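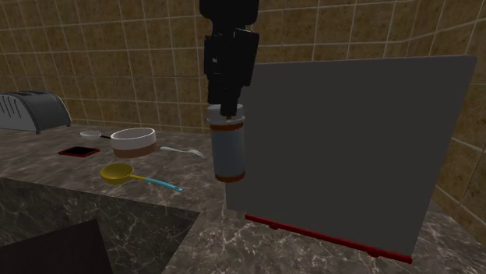 4.3 Checking a grasp in the simulated kitchen

Run this check after any change to the Plollard planner settings. The scene must already be loaded in Rizk (section 4.2).

1. Pause the simulation while the gripper holds the bottle clear of the countertop.

2. Open Planner > Attached Objects. The bottle must be listed under the gripper link. If it is still listed under World, the planner treats it as an obstacle and rejects every path.

3. Set the attached-object padding to 3 mm.

4. Turn on the collision overlay. Confirm that the upright board has its own collision shape and that the red strip along its bottom edge is included.

5. Set the speed scale to 80 percent and select Plan. Do not select Execute yet.

6. Step through the planned path. Watch the gap between the bottle and the board — the left edge of the board is the closest obstacle at the start.

7. Select Execute.

NOTE: The toaster, pot, fork and ladle are loaded as static shapes by default. To make one movable, change its type in the scene file and reload.

CAUTION: Do not clear the attached-object list while a path is running. The planner drops the bottle from its collision checks without a warning.

If planning fails 2 times in a row, export the log and send it to Vesna Golob at Nerport with the scene file attached.

Section last revised 2022-08-12.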